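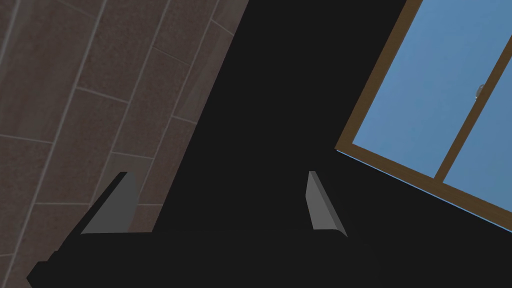

February, 9:40 a.m., bindery bench

Second proof of *Nunalside* back from the printer. Text block checked against the corrected PDF. Running heads are right now on all versos. Chapter 4 still opens on a left-hand page; Ghazala Chaudhry confirms she wants it on the right, so one blank goes in before it and the signatures shift. Asif to redo the imposition before lunch.

Page 30: widow at the top, one word. Tried tracking the paragraph at -5 and it pulled back without visible crowding. Tried -10 as well, too tight next to the dialogue. Leave at -5.

Scene breaks: the manuscript uses three asterisks in some places and a blank line in others. Where a break falls at the foot of a page the blank line disappears. Changed all to a centered ornament. Ghazala approved by email, with one exception (the letter in chapter 9 stays as blank lines, as typed).

Paper. Sample A is the cream stock we used for the Hakville story collection. Sample B is whiter and a little heavier. Printed the same signature on both. Show-through on A is noticeable behind the chapter titles, acceptable elsewhere. B folds badly against the grain and the corner creased on two tests. Staying with A.

Glue. Ran the Flondex on four dummy copies, 30 minutes under weight, then opened each flat at the middle. Three held. The fourth let go along the last signature at the tail, where the spine had not been roughed up enough. Sang Cù thinks the notches should go deeper by a millimeter. Will cut the next set that way and leave them overnight before pulling.

Cover: the author's name is set smaller than on her first novel. Nerea Vidal asked whether that was intended. It wasn't; the template was carried over from the anthology. Fixed in the layered file, not yet in the export. Back cover copy still says "debut". Delete. The bio needs the new town, and the sentence about her teaching job goes to past tense.

Print run stays at 2000. Ehsan has asked the Hayat bookshop for a launch date and has no answer so far. Advance copies can't go out until the cover export is redone, so the reviewers' list is on hold too.

3:15 p.m. New imposition in. Chapter 4 opens on the right. Chapter 11 has moved to the left as a result, which Ghazala will accept. Contents page numbers are off by one from chapter 4 on; regenerated and checked by hand.

To do: deeper notches, cover export, ask the printer if the cream stock is held for us or has to be reordered.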